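Subscriber Counts Should Not Decide Who Is Heard

Online video platforms present the subscriber total as the chief measure of a channel's worth. Sponsors rely on it, and viewers tend to follow. The practice deserves a second look.

Solange Bélanger's channel, Cavasard, has 2,000 subscribers after 65 uploads. Almost 900 of them watch each new video to the end. A sponsor comparing totals would pass over her, as the agency Keltar did in August, in favor of larger channels whose audiences rarely return.

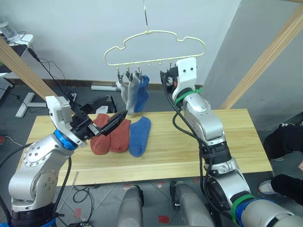
Agencies defend the total on the grounds that it is simple and public. Both points are fair. A figure that records a single click, perhaps made years ago, nevertheless says little about present interest. Kovel now asks applicants for completion rates from their last 33 videos, and its roster has become more varied.

Platforms should display returning viewers beside the subscriber total on every channel page. Creators who object should be free to hide both.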